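Chapter 12
Reading the Brochure: Hand-Held Gripper Kits

Before you start
You should have read the chapter on end effectors, or at least be able to say "end effector" without slowing down. A little of the material on camera calibration comes back toward the end of this chapter, and it will not be any more pleasant the second time.

Terms to watch for: demonstration, embodiment gap, compliance, stroke, pad, consumable, support contract.

12.1 A hand on a stick

Sooner or later everyone who works with robot arms gets tired of steering them. You sit at a pair of joysticks, or wear a glove that was sized for somebody else, and you spend the better part of a morning persuading a very expensive machine to pick up a sponge. The machine records what you did. The recording is called a demonstration, and a learning program will need a great many of them before it picks up a sponge on its own, usually the wrong way round.

The hand-held gripper is the industry's answer to this boredom. Take the gripper off the arm. Put a handle on it, and a camera that looks out past the fingers. Give it to a person, who already owns an arm and knows how to use it. The person walks up to a table and does the job while the camera watches, and the recording goes into the pile with the others. Later the same fingers, or ones just like them, are bolted to a real robot, and everyone finds out whether the recordings were any good.

It is a sensible idea, and like most sensible ideas it arrives in a foam-lined case with a price list. In this chapter we look at one such kit from the customer's side of the counter. We have chosen the Vornano, sold by Stedik, for three reasons: we had one, it is typical of its kind, and its brochure contains nearly every sentence a student should learn to distrust.

12.2 What the customer was promised

The Vornano kit was delivered to the Vadport teaching lab in March 2021. Zahira Gunawan ordered it, and she kept the brochure, which has been more useful to this book than the warranty card.

The brochure says the kit is "ready in minutes." A careful reader will ask what it is ready for. The gripper can be held in minutes, certainly. It can be waved around. Getting it to produce a recording that the training software would accept took the lab the rest of that day and part of the next, most of it spent on a cable that had been packed under the foam instead of on top of it.

The brochure also says the kit is "robot agnostic." In plain words, the seller has no particular robot in mind and would like you to supply one. There is an adapter plate for the lab's own arm, a secondhand unit everyone calls Xavier, and the plate is listed on a separate page, in a smaller typeface, at a separate price. We will come back to that page.

Finally, the brochure says the gripper "captures natural human skill." Any instructor who has watched a first-year student put away glassware will want to know which human they had in mind.

None of these claims is false. Stedik is a perfectly respectable company and its people answer the phone. The claims are just written in the language of brochures, where every noun has had a good night's sleep. The buyer's task is to translate them into the language of the lab, and the rest of this section gives a few translations that hold up well across suppliers.

"Lightweight" means the product has been weighed without the cable.

"Intuitive" means the manual is short.

"Compatible" means that someone, somewhere, once got it to work, and may be willing to send you the script.

"Modular" means that the part you need is another module.

12.3 What was in the case

The gripper itself is a plain thing with two black fingers that close toward each other, each carried on a blue metal arm. The inner faces of the fingers wear soft dark pads, and the pads are the part of the product we would ask you to think about longest, although they are by a wide margin the cheapest.

A pad decides what the gripper can hold. Hard rubber grips a mug handle well and leaves marks on anything printed. Bare plastic is fine until the object is smooth, at which point it becomes a demonstration of gravity. A soft pad gives a little, so that a thin or floppy object beds down into it. Engineers call this give compliance, and it covers for a great deal of human sloppiness. It also wears. The Vornano comes with a spare pair of pads, and Blažena Murín, who runs the bench at Vadport, had put them on before the semester's first quiz.

Write this down somewhere you will find it when you are spending other people's money: the price of a kit is the price of the kit plus the price of the parts that rub. At the time of our review a replacement set cost $59. It does not sound like much, and for one gripper it isn't. Multiply it by a classroom and you have a line in the budget that someone will ask you to explain.

12.4 Choosing something to pick up

A kit should be tried on the work it will really do. Sellers know this, which is why the demonstration video always features a cube. The cube is a wonderful object. It has flat sides, it stays where you put it, and it has never once fallen off a hanger. No customer has ever called a robotics company to say that they had too many cubes.

The Vadport lab wanted to know how the gripper would manage with cloth, and in particular with narrow strips of cloth hung over a bar. So the trial used neckwear on a small rack. Ties are spiteful from a robot's point of view. A long tie folded over a bar has two hanging ends, and if you take hold of one and pull, the other climbs up and over to join it. A bow tie has a stiff part and a strap, and the sensible place to grab depends on which of them you are trying to free. Anything knotted at the top will bring its neighbors along for company.

Rohani Sumampouw wrote the test plan, and it is worth copying for its modesty. It asked a handful of things of each operator: take an item from the rack, put it down, hang it back. The plan did not call for speed. It did call for the operator to keep both fingers in view of the camera, which proves difficult for people used to looking at what they are doing. It also ruled out helping with the free hand. This last rule was broken by everybody, including the author of the plan, because a free hand is a free hand and a slipping tie is a slipping tie.

The lab set itself a target of 50 usable recordings. "Usable" had been left undefined, and a long and fairly warm discussion followed over whether a recording counts if the tie ends up on the rack but backward. We recommend having this discussion before you start. It takes the same amount of time and you won't have to throw anything away.

12.5 What the kit did well

Credit where it is due. The gripper is comfortable, or at any rate it is not uncomfortable in a way that you notice until the evening. The fingers close evenly. Operators who had never touched one were making recordings that looked much like everyone else's after about 2 hours, and for a tool of this kind that is a very good result. Learning the joysticks on Xavier had taken some of the same people a good part of a semester, and there was crying.

It also travels. You can carry the work to where the objects are, instead of carrying the objects to the robot and then pretending the robot's table is a kitchen. A bench in a working lab, with monitors going and cables down the wall, makes a better training ground than a tidy gray curtain, for the simple reason that the finished robot will not be living behind a curtain. Students often want to clean up before recording. Let them clean the lens.

12.6 What it did less well

The difficulty with lending the gripper to a human is that the human is better at this than the robot will be. Your wrist can turn under a bow tie and come up behind it at an angle that Xavier's joints will not reach on their best day. The recording looks lovely. Played back on the arm, it stops halfway while the controller thinks about its limits. This is the embodiment gap, and every kit of this type has one, however handsome the case.

The Vornano's software offers a check for it, called a reach filter, which goes through your recordings and marks the ones your robot cannot follow. The filter is good. It is also on that separate page with the adapter plate, and a buyer who skips it has bought a very nice camera on a very nice handle. If you take one habit from this chapter, let it be reading the price list from the last page forward.

Support is the other matter. Stedik's basic plan answers questions by email. Our questions were answered politely and in full, and in two cases after we had solved the problem by turning the thing off. The next plan up includes a telephone number. Kartini Sitompul rang it to ask whether the pads could be washed, and was told that it depended on what had been on them, which we have since adopted as the lab's answer to nearly everything.

The next section takes up the test plan in detail, starting with the rack, the rules for the operator, and the form used for logging a dropped item.

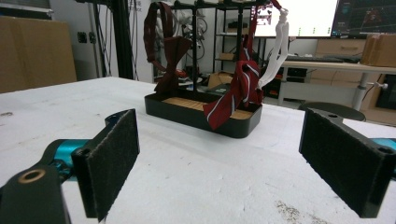
Kamarul Ngau thinks we have been too kind to the reach filter and not kind enough to the pads. He would buy the adapter plate and a drawer full of spare pads, leave the filter on its separate page, and teach the operators to keep their elbows down. He adds that Stedik's telephone number is also printed inside the lid of the case, where it can be had without the better plan, although someone did ask him for his customer code.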